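The Arm on the Back Bench

The shared workshop in Dukville opens at 4 in the afternoon, and by then Sigrun Vik has usually been let in through the side door. Her bench is the one against the back wall. She started on the arm in August, after Birger Wikström gave her a bag of servos left over from a project of his own.

Most of the black parts came off the workshop's printer. The long lower link took three tries. The first cracked at a screw hole, and the second came out a hair too short for the elbow to fold properly. Vik kept both and uses them to test screws.

The whole build has cost her 2970 kronor so far, servos not included. Valter Ljungberg, who runs the electronics evenings, thinks she could have done it for less with a secondhand power supply. She had tried one. It dropped out whenever the shoulder and wrist moved together.

Her test for now is simple: pick up a small part, carry it over to a box, let go.
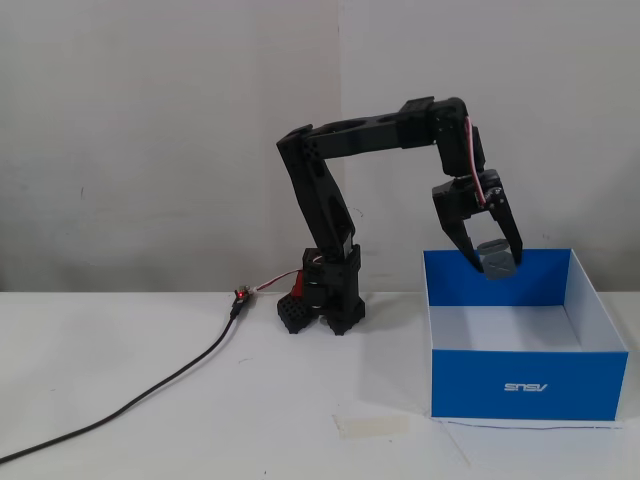
She logs every attempt in a notebook. In the last batch of 40, the arm got the part into the box 38 times. Both misses came from the wrist, where the cable pulled tight near the end of its travel. Vik plans to reroute it and print a small clip to hold the slack. After that she wants to try the same job with the box moved farther back, and Ljungberg has asked to borrow the files.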